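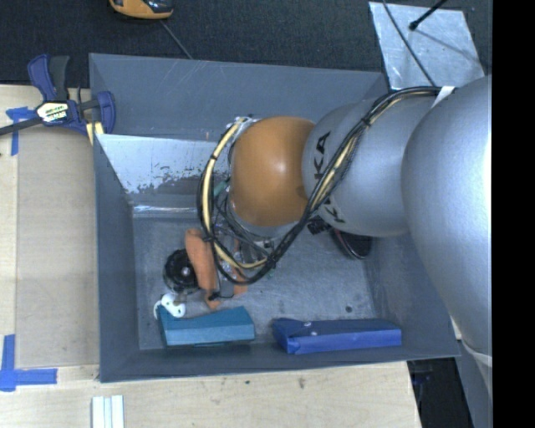 Do you really need a big bin for odds and ends, when everything in the house could have its own little drawer? I think most of us do, and I think one large, plain, scuffed-up bin does more for a tidy house than a wall of small containers ever will.

I came to this opinion slowly, and partly out of laziness. When we moved into the house on Kistarcombe Lane I was full of plans, and I bought 30 small boxes with lids and a roll of labels, and spent most of one April deciding what should go in which. Batteries, string, birthday candles, picture hooks, the little keys that come with windows. It looked lovely! My sister-in-law, Lies Baert, came over and took pictures of it for her own pantry project, and I was proud for a good long while.

Then life went on, as it does. A thing would come into the house that had no label. Was a bicycle light a battery thing or a garage thing? Where do you put half a pack of playing cards and a tin of shoe polish? I would stand there holding it, and then I'd set it on the counter to think about later, and by the end of the month the counter was where everything lived and the boxes were mostly shut.

So I got a bin. I prefer gray, myself, and large and rectangular, with walls that slope a bit so you can see down to the bottom without leaning in. I like it out on a wooden table at a height where you don't have to stoop. And I like it worn. A new bin makes you careful, and you start arranging things in it like a shop window, but once the floor of it has scratches and marks all over you stop fussing and just put the thing in.

My neighbor Roel Van Rooij disagrees with every word of this, and he has told me so over the hedge more than once. He keeps his screws by length (bless him) and he says a bin is only a junk drawer that has been allowed to grow. He has a point. A bin that never gets emptied is a sad place, and I have had one of those too, in the hall closet at our old apartment, where I found a library card for a town we had left 5 years before.

What I would say back to Roel is that he goes through his workshop with a broom every evening and I do not. For people like me the bin needs some kind of appointment. Mine gets gone through every couple of weeks, with the radio on and a cup of coffee, and I take the boxes out first, the ones with proper corners, and stand them on the table. After that the small stuff is easy to get at. Some goes back to its room, some goes in the giveaway bag, and whatever I can't decide about goes right back in until next time. I've stopped feeling bad about that last pile.

I did keep two of the little labeled boxes, for the record. One is for candles and the other is for those window keys, and I still couldn't tell you which window any of them fits.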